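Hand-Held Gripper Pair for Recording Bin Handling
Project report, Carys Gape and Sioned Meredith
December 23, 2018

1. Purpose

The project was to build two hand-held grippers that a person can squeeze and move like a robot would, and to record what they do. The recordings are meant for the Driltora arm in the shared workshop at Viltach, which has no way to be taught by hand. Work began in September. The budget was 200 dollars per gripper, not counting the cameras, which we already had.

2. Mechanical design

Each gripper has a trigger grip, a body, and two parallel fingers on a linear rail. The trigger pulls both fingers inward through a cord and a pair of pulleys. A spring opens them again. Full opening is 80 mm.

The first fingers were thin and bent under side load. Version two has thick, square-ended fingers printed solid. They are heavier but do not flex enough to matter. Edges on the version two parts were left as printed except where they touched the rail. Some chipping has occurred at the tips. The screw holes were drilled out by hand after printing because the printed holes came out undersized.

The camera mount is bolted to the body behind the fingers so that both fingertips stay in view at all times. Carys Gape drew the mount and the rail carriage. Sioned Meredith did the trigger, the cord path and the wiring.

3. Test task

The main task was moving a plastic bin with a handle opening at each end. A bin is wider than our fingers can span, so it cannot be picked up across the body. It has to be taken by the end walls, one gripper per side, with one finger passing through or over each wall. This made it a fair test of two-handed use.
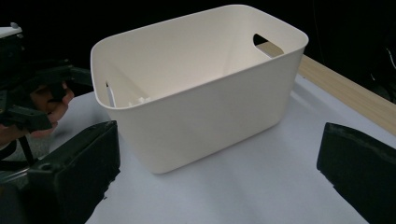 Approach angle turned out to be the main difficulty. If the gripper comes in level, the finger meets the wall below the opening and pushes the bin away. Coming in from above at a slant and closing on the rim was more reliable. The handle openings were used only when the bin carried a load.

A pale table covering was used for all sessions. On bare wood the tracking software, Tiltska, lost position more often. We did not find out why.

4. Recording

Finger opening was read by a potentiometer on the rail and logged with the video. Storage was planned for 3000 short clips. We finished with 926 usable ones. Most of the rejected clips failed on timing: the two grippers keep separate clocks, and these drifted during long sessions. Restarting both units before each session reduced the problem but did not remove it.

5. Remaining work

The clocks need a shared sync signal. The cord stretches and has to be retightened, so it should be replaced with steel cable. The spring is too stiff for long use. Playback on the Driltora arm has not been tried.

Drawings and the parts list are in the Mathias folder on the workshop computer.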